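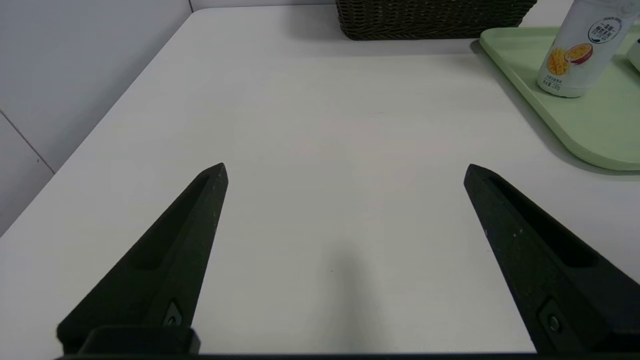 Figure 2. Table surface before a clearing trial, with the woven basket at the far edge and the pale green tray, carrying a white bottle, to the right.

Aurelio Marín, Natwood Centre for Household Studies
June

Filed under: Home and Interiors Research

3. Layout of the work surface

The trials used a plain white tabletop placed against a light grey wall. White was chosen after a pilot at the Drurnance site, where a patterned top made it hard to judge from recordings whether small items had been put away or left behind. No cloth or mat was used.

Two kinds of destination were compared. The first was a dark brown wicker basket, set on the far edge of the table (Figure 2). The second was a mint-green plastic tray with rounded corners and a low raised rim. The basket hides what is put into it and tolerates careless placement. The tray keeps every item in view, but tall items have to be stood upright and spaced so that they do not knock one another. The white cylindrical bottle in Figure 2 is of this second type.

The middle of the table was kept clear at the start of each trial. In the Montoya layout, described in an earlier report, containers sit in the centre and loose items are spread around them. We reversed this. Keeping containers to the margins left a continuous area for sorting and shortened the time spent moving things out of the way.

A total of 200 trials was completed in 13 sessions. Between trials the basket was emptied and both containers were returned to their starting positions. Small differences in position remained, mainly in the angle of the tray, and were not corrected unless an item could no longer be set down on it safely.

Lighting came from overhead fixtures and was not adjusted. Soft shadows on the tabletop were common and had no measurable effect on the coding of placements. Results by container type are given in Section 4, together with the comparison against the Trarau kitchen data.

Contact: Natwood Centre for Household Studies | Back to top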